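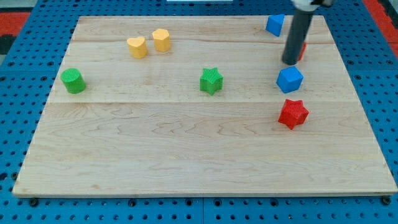
Notebook, August, calendar sync in Skonside

Started at 9 in the morning with the bug that Iqra Rind reported. When she moves a repeating event on her phone, the old copy stays in the desktop version. She has 423 events in her test account, so I used the same account and not my small one.

First try: cleared the local store and did a full sync. It finished without error, but 11 events were double. All of them repeat every week and all have a changed start time. Events with only a changed title are fine.

Second try: same thing with the Dumlao server in place of the Nekivby one. No doubles. So I suspect how we read the answer from Nekivby. It sends the changed event before the parent event, and our code makes a new entry when it can't find the parent. I did not check this in the log yet, the log was switched off (my mistake, I forgot to put it on after the last release).

Put a wait in the import: child events go in a list and are handled after the parents. With this the doubles are gone in Iqra's account. The big account with 3750 events now takes nearly five seconds more to load, and I don't like it. Maybe sort by date of creation first? To ask Iqra, she wrote the first version of the import.

Also seen: the reminder sound plays two times when the event is in a shared calendar. Is it the same cause? Not touched today.

To do:
- switch on log, repeat with Nekivby
- test with an event which crosses midnight
- write to Flirton about their time zone field, it is empty for all-day events

Branch is pushed, please don't merge it before the log test.

2 comments | 0 shares

This site uses cookies to remember your login. Accept | Settings

Contact | Back to top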